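Itstead
The Brunar two-arm tabletop kit is now open for orders. This thread sets out what the kit contains, what the service plan covers and what customers should have in place before delivery. 1/11

Itstead
Brunar is offered to teaching labs, small research groups and product teams that wish to study household handling tasks on a bench. It is supplied as one complete station - arms, front rail, grippers, cabling and control software. 2/11

Itstead
Each station carries 2 arms on a shared rail. Both arms are set to a common reference at our Bistden workshop before shipping, and the settings file is delivered with the unit. 3/11

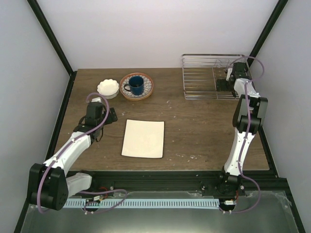
Itstead
The software records joint positions and gripper state for both arms against a single clock. Up to 1000 runs may be stored on the unit before files must be moved to outside storage. Export is to open formats, and no account is required. 4/11

Itstead
Several customers have asked whether one arm can be ordered first and the second added later. This is possible. The rail is the same in both cases, but the station must be set up again when the second arm is fitted, and a service visit is charged. 5/11

Itstead
The Keskinen task library is included in the purchase price. It provides written task sheets for dish handling, sorting, folding and simple assembly, together with scoring forms. The present edition has 364 sheets. Customers may edit them freely and use them in published work. 6/11 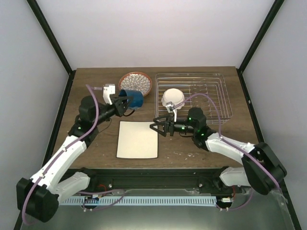 Itstead
Dish handling is the section on which we receive the most questions. The sheets ask the operator to choose pieces that differ in shape and to vary how they are placed at the start of each run. A mug lying on its side calls for a different approach from one standing upright, and a bowl turned upside down in a wire rack offers the gripper no open rim from above. We advise writing down the starting layout before every run, as scores from different layouts should not be pooled. 7/11

Itstead
Dishes and racks are not supplied. Ordinary kitchen items are suitable. We recommend keeping a spare of each piece so that a breakage does not interrupt a series. 8/11

Itstead
The standard service plan includes remote support, gripper finger replacement and one inspection after 3000 hours of operation. Cables are treated as wear parts and are billed separately. Customers who prefer to do their own maintenance may buy the parts without a plan. 9/11

Itstead
Before delivery, please confirm that the bench is level, that the station can be reached from the front and that a grounded outlet is close by. The site form must be returned before a shipping date can be given. 10/11

Itstead
Orders received before the end of May will ship from Bistden in the order in which site forms are returned. Price lists for schools and for commercial buyers are available from the sales desk on request. Questions may also be posted as replies to this thread - the desk reads them each morning from 9 a.m. 11/11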